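Robot Software Lab, Handout 4
Perception and Planning for Two Arms in One Cell

Prepared by Yupin Klinhom, with corrections from Theerawat Chaiyaporn
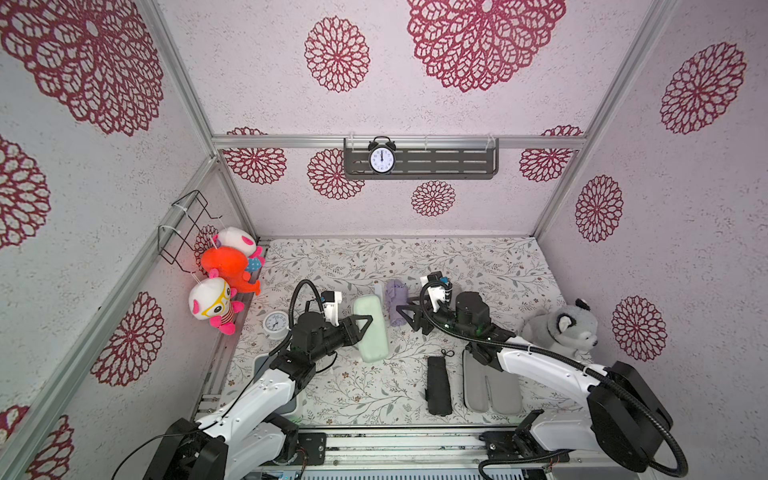 In the last handout we moved one arm with fixed joint targets. Now the target comes from the camera, and there are two arms which must share the same space. Most of the problems you will meet this week are problems of agreement: the detector, the planner and the controller must use the same coordinate frame, the same clock and the same idea of which arm is busy.

Please read sections 1 to 3 before the lab. Section 4 you can read while your code is running.

1. Frames

We use one world frame, called cell. Its origin is on the front rail, at the middle point between the two bases. The x axis points to the back wall, the y axis to the left, the z axis up. Each arm also has its own base frame, left_base and right_base. The Vorngate driver accepts commands only in the base frame of the arm. The Prernier detector gives its results in the camera frame. So every grasp pose must pass through two transforms before it becomes motion:

camera -> cell -> base of the chosen arm

A common mistake is to choose the arm after the second transform. Then the pose is correct for one arm and is sent to the other. Choose the arm while the pose is still in the cell frame.

2. Perception on a patterned background

The detector works in two steps. First it separates objects from the background, then it fits a box to each object. The first step is difficult when the walls and the mat have a printed pattern. A dark red flower on a pale wall has a strong closed edge, and a segmentation model that looks only at color will often accept it as an object.

We handle this with depth. A printed flower has the same depth as the panel it is printed on. For each candidate region, compute the median height above the fitted plane, and reject the region if the height is below the threshold in your configuration file. For the mat, fit the plane again at the start of every run. Fabric does not lie fully flat, and an old plane will give you false objects near a fold.

Real objects can also be lost in this way. Slippers and a folded umbrella are low, and part of the region may fall under the threshold. If a detection disappears, look at the height map first and do not change the model.

Things on the walls and on the shelf are outside the task volume. An alarm clock or a hanging plush toy may be detected with a high score, and this is correct behavior of the detector. The filter for the task volume belongs in the planner. However, these things must remain in the collision map, because the elbow of an arm can reach further than the gripper.

3. Assigning work and avoiding collision

Nazari, our task planner, gives each object to one arm. The cost is the length of the joint path plus a penalty for entering the shared zone. The shared zone is the middle part of the work surface, where both grippers can reach. Only one arm may hold the zone lock, with one exception: an arm that is not moving may stay inside if its full shape is added to the collision map of the other arm.

Consider the case where the left gripper is at the green object and the right gripper is open near the rolled cloth. The distance between the tools is small. If the right arm treats the left one as a single point at the tool, the planner finds a path which passes through the wrist. Use the complete link model, and include the camera mount and the cable loop. For the cable we add a capsule with a radius of 54 mm.

Soft objects need one more rule. The box of a cloth or a plush toy changes when it is touched, so the pose is not valid after first contact. Ask for a new detection before any second attempt.

4. Timing and logs

The planner rejects any detection older than 70 ms. If you see many rejections, check that both computers use the same time source before you make this limit larger.

Verari writes one log per run. Each log has 2 streams, one for every arm, and the time limit of a run is 720 seconds. Open both streams together. When an arm stops without an error, the reason is usually in the stream of the other arm, which did not release the zone lock.

To hand in

Your transform code with its unit tests, one log from a complete run, and a half page about a failure you found in the log. Write which module made the wrong decision and what information it had at that moment. Submit everything before the second lab in May.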